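首页 期刊导航 当期目录 过刊浏览 投稿须知 联系我们

3 落叶覆盖与路缘带土壤动物：Brustgate 与 Irkcombe 两处绿地的比较

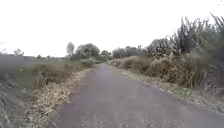 图 3 小路与路侧落叶带

3.1 为什么要看路边

城市绿地的凋落物研究多半从林下开始，样方选在树冠正下方，离步道越远越好，理由是要避开人为干扰。我们的兴趣恰恰在那条被避开的窄带上。路缘是铺装面与土壤相接的地方，雨水从硬面流下来，在这里第一次渗入泥土；风把叶片沿路面推着走，碰到粗糙的草根或枯枝便停住；清扫的扫帚也常常在这里收手。三种过程叠在一起，使路缘的凋落物层往往比几步之外的草地更厚、更碎，也更杂。图 3 中左侧的落叶带就很有代表性：近处宽，向远处逐渐收窄，浅黄、米色和棕褐色的碎叶密密地散在颜色更深的地面上，而紧邻的铺装面大部分是平滑的。一边是几乎留不住有机质的硬面，一边是现成的食物和庇护所，两者之间的过渡只有一步之宽。对跳虫、螨类和鼠妇来说，这一步就是一道真正的生境边界，我们觉得它值得用一整个章节来谈！

前人对路缘土壤的关注主要集中在重金属、融雪盐和压实三个方面，动物群落常常只作为污染指标顺带出现。这样的视角当然有用，但容易给人留下一个印象，仿佛路边的土壤只能是退化的土壤。我们在预调查时的感受很不一样。在 Brustgate 绿地，九月的一个上午，翻开一小把半腐的叶子，底下的弹尾类多得让人舍不得合上；同一天在草坪中央取的土芯里，肉眼几乎找不到会动的东西。正是这次对比促使我们把原定的林下方案改成了以路缘为中心的断面方案。

3.2 样地与取样

Brustgate 绿地原为私人庄园的外围林地，步道系统较老，路侧乔木以阔叶树为主，林下灌木稀疏，凋落物除主入口附近外基本不清扫。Irkcombe 绿地建成较晚，步道宽，草坪面积大，管理单位在落叶季会定期用吹风机把叶片从路面吹向两侧，再择日集中运走。两处绿地的气候条件相近，土壤母质也相似，主要差别在凋落物的去留上，这正好给了我们一组天然的对照。

断面垂直于步道布设。每条断面从铺装边缘起，依次设路缘点、过渡点和内侧点，路缘点紧贴铺装面，内侧点位于凋落物来源树冠之下或草坪之中，视断面所处位置而定。步道转弯处、排水口旁以及长椅周围不设断面。选点时先在平面图上随机确定起始位置，再到现场核对；若落在明显翻动过的地面上，则沿步道顺延 10 米。

凋落物用方形取样框收集，框内叶片连同碎屑层一并装入布袋，矿质土用不锈钢土钻取芯。布袋在野外保持直立，避免挤压，当日运回实验室，置于改良的 Tullgren 漏斗上分离。漏斗筛网的孔径经过几次试验才定下来：孔太细，大型鼠妇下不去；孔太粗，碎叶掉进收集瓶，挑拣起来十分费时。最终的做法是在粗筛上衬一层纱布，纱布中央剪开一个口，效果出乎意料地好，后来整个项目都沿用了这个办法。

每个取样点另外记录凋落物厚度、叶片破碎程度和表层土壤的紧实度。破碎程度采用四级目测：整叶、半碎、碎片、粉屑。目测分级的主观性不可避免，为此每批样品都由两人分别评定，意见不一时取出样品重新讨论。Nanami Hayashi 为此制作了一套压在透明夹页中的标准样本，按级别排列，带到野外对照使用。有了这套样本以后，两人评定不一致的情况明显减少。

3.3 凋落物如何停在路缘

在讨论动物之前，有必要先交代凋落物本身的来历。我们在两处绿地各放置了 200 片做过标记的阔叶树落叶，释放位置在铺装面中线上，此后 30 天内逐次寻找。标记用无味的水性颜料点在叶柄附近，预试验显示它对跳虫的取食没有可觉察的影响。

结果令人兴奋。叶片很少在硬面上久留，大多数在头几次刮风时就移到了路侧，而一旦进入凋落物带便几乎不再移动。先到的叶片为后到的叶片提供了粗糙的表面，落叶带因此有一种自我加强的性质：哪里已经有叶，哪里就更容易再积叶。反过来，清扫得干干净净的路缘连一层薄薄的叶子都很难重新积起来，风会把后来的叶片一直吹到草坪深处，摊得又薄又散。Irkcombe 的若干断面正属于这种情形，路缘点的凋落物厚度甚至低于过渡点。

叶片的去向还受到步道走向的影响。与盛行风平行的路段，落叶沿路缘呈条带状堆积；与盛行风垂直的路段，背风一侧明显占优，迎风一侧则断断续续。我们最初没有把风向纳入设计，直到整理野外记录时才注意到这一规律，于是补设了一组成对断面，两侧同时取样。补设断面的结果与最初的印象一致，在统计模型中，“侧别”作为嵌套在路段之内的因子保留了下来。

破碎则是另一回事。路缘的叶片之所以更碎，一部分来自踩踏，一部分来自干湿交替。行人会车时常有一只脚踏到铺装之外，叶片在干燥时被踩裂，下雨后碎片吸水软化，真菌随即沿断口进入。我们把碎片级的叶子与整叶分别装入网袋，埋在同一处凋落物层中，碎片的质量损失始终快于整叶。踩踏在这里相当于替大型分解者完成了第一步工作。当然，踩踏过重时土壤被压实，孔隙减少，好处很快会被抵消，这一点在主入口附近的断面上看得很清楚。

3.4 土壤动物群落

两处绿地共分离得到超过 500 头鼠妇和马陆，弹尾类与螨类的数量更多，鉴定工作仍在继续，本节仅讨论已完成鉴定的类群。

弹尾类的分布最为鲜明。体型较大、有色素、弹器发达的表栖种类集中在路缘点的凋落物上层，体型小而色浅的土栖种类则更多出现在过渡点以内。这种分层在林地垂直剖面上早已为人熟知，让我们高兴的是，它在水平方向上也重现了一遍，而且是在如此短的距离之内。可以设想，从铺装边缘走向林内，就像在一个横放的土壤剖面上行走，温湿度的波动逐步减弱，食物由粗变细。

鼠妇的情形稍有不同。它们在白天对湿度极为敏感，按理应当避开容易晒干的路缘，但在 Brustgate，路缘点的鼠妇密度并不低于内侧点。Paula Cozma 提出，铺装面下缘的缝隙可能提供了稳定的避难场所：硬质垫层之下不易蒸发，雨后又能长时间保持湿润。为检验这一想法，我们在夜间沿断面进行了目测巡查，发现鼠妇确实从铺装边缘之下爬出，到落叶带取食。铺装面于是成了动物的屋檐，落叶带则是门前的餐桌。在清走落叶的 Irkcombe，缝隙同样存在，鼠妇却少得多，可见仅有屋檐还不够。

螨类中，甲螨的比例随离路距离增加而上升，革螨则相反。甲螨世代长、扩散慢，通常被看作稳定生境的标志；革螨多为捕食者，追随弹尾类活动。这样看来，路缘群落带有先锋性质，更替较快，但食物网并不残缺，捕食者、碎食者和菌食者都在其中。我们特别希望强调这一点，因为在规划文件里，路缘常被归入“无生态功能”的用地类别，连缓冲带都算不上。

蚯蚓的数据较为零散。土钻取芯并不适合评估蚯蚓，芥末液提取只在少数断面上做过。现有结果显示表栖种类在厚落叶带下出现较多，深栖种类与离路距离没有清楚的关系，这里不作进一步推论。

3.5 清扫方式的影响

我们与两处绿地的管理人员分别作了交谈。Brustgate 一方的做法是只清路面、不清路侧，叶片推到边上就算完工。Irkcombe 一方的顾虑则相当实际：湿叶容易使人滑倒，堵塞排水，也有游客觉得不整洁。这些顾虑都应当认真对待。滑倒和堵塞的问题出在铺装面和排水口上，与路侧的落叶带关系不大，因此完全可以分开处理。我们在 Irkcombe 选了一段步道作试验，路面照常清理，路侧叶片留在原地，排水口周围则清得更勤。

试验段的变化来得很快。第一个落叶季过后，路缘点的凋落物厚度已超过过渡点，弹尾类表栖种类随之增多；鼠妇的恢复慢一些，甲螨则基本没有变化，这与各类群的扩散能力是相符的。我们原以为至少要等到第二年才能看到动物方面的反应，所以拿到第一批漏斗样品时，实验室里着实热闹了一阵。

留下的叶片并不会无限累积。网袋试验表明，碎片级的叶子在次年夏末已所剩无几，半碎级稍慢，只有革质叶和部分叶柄能留到下一个落叶季。对管理者来说，这意味着路侧带会自行保持在一个大致稳定的厚度上，无须定期减薄。唯一的例外是叶片被成堆推到同一处的情况，堆心缺氧发黏，动物稀少，气味也不好，推叶时应沿路缘摊开。

3.6 局限

本节的比较只涉及两处绿地，清扫方式与建成年代、步道宽度等因素纠缠在一起，Irkcombe 的试验段在一定程度上弥补了这一缺陷，但试验段只有一处，重复不足。落叶标记试验在无雪季节进行，冬季积雪对叶片迁移的影响尚不清楚。目测的破碎等级虽有标准样本可循，仍应辅以图像分析或筛分法加以校正。此外，我们没有测定融雪盐，不能排除它对路缘点螨类组成有所作用。

下一步工作打算把断面延伸到铺装面以下，在步道翻修时取得垫层样品，看看那里究竟住着些什么。Brustgate 的管理方已同意在更换破损路段时通知我们，届时漏斗、布袋和那套压在夹页里的标准叶片都会再次派上用场。

上一节 下一节 返回目录 参考文献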